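3.2 Play kitchen materials and table layout

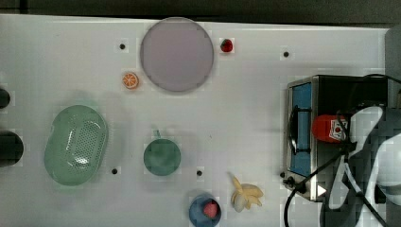 The food and dishware sets were chosen to match what children in the two sites were likely to know from home. A pilot held in June had used a boxed set with many small parts, and the children spent most of the session sorting the parts and very little of it pretending to cook or serve. For the main study we cut the set down to a few containers, a few foods, and one appliance, and we kept the same types of item at both sites.

The containers differed in shape and depth. A flat plate, a bowl, a cup, and a colander each suggest a different use, and we wanted to see whether children would follow those uses or ignore them. The colander was included at the request of teachers in Londby, where washing fruit before snack is part of the morning routine. In Flemolstead the routine is different and fruit is brought to the table ready to eat, so the colander also served as a less familiar item for that group.

Foods were mostly fruit. Figure 2 shows one of the starting layouts used in the serving task, with one strawberry already in the blue bowl and a second strawberry lying near the plate. The orange slice and the bananas were left on the table outside any container. We refer to the strawberry in the bowl as the "placed" item and to the others as "free" items. The placed item gave children a possible model for what to do next, but the adult did not mention it. In the comparison layout all the fruit was free and the bowl started out empty.

Figure 2. Starting layout for the serving task, with one placed item and the plate left empty.

The toaster oven was kept to the right with its door facing left, toward the dishes. In early sessions we had set it with the door facing the child, and several children began with the door and did not look at the fruit for some time. Turning it made the dishes easier to reach first. Children were free to use the oven at any point, and an item put in the oven was coded as "cooked" whether or not the door was then closed.

Each session was run by one adult and one child. The adult laid out the items before the child came in and then read a short script: "My friend is coming to eat. Can you get the table ready?" No item was named in the script. If the child did nothing for 60 seconds, the adult repeated the second sentence once. A session ended when the child said it was finished or walked away from the table.

We recorded 350 sessions across the two sites. Of these, 293 were kept for analysis. The rest were dropped because the script was read wrong, a sibling joined in, or the child asked to stop before touching any item.

Coding followed the Biwott scheme with two changes. First, we added a code for moving a food from one container to another, which the original scheme treats as two separate actions. Second, we did not code color matching. Several containers in our set are close to one another in color, and raters in the pilot could not agree on when a match was meant. Modupe Okafor and Victor Langat coded all sessions separately, and Marloes Hermans settled the cases where they differed. Most differences concerned the cup, which some children used as a scoop and others as a place to store small fruit.

Children were grouped by age, with the youngest group made up of children who had turned 4 by the start of the study. We did not ask parents which toys were used at home, which limits what can be said about how familiar any one item was. Teachers at both sites filled out a one-page form on the kitchen toys in their own classrooms, and those answers are used in Section 4.2.

Items were wiped down between sessions and checked against a list. Lost or damaged pieces were replaced with the same type from a spare set held at the Losden office.

Contact: Naomi Koech, Losden Early Play Study | Copyright the authors | Back to top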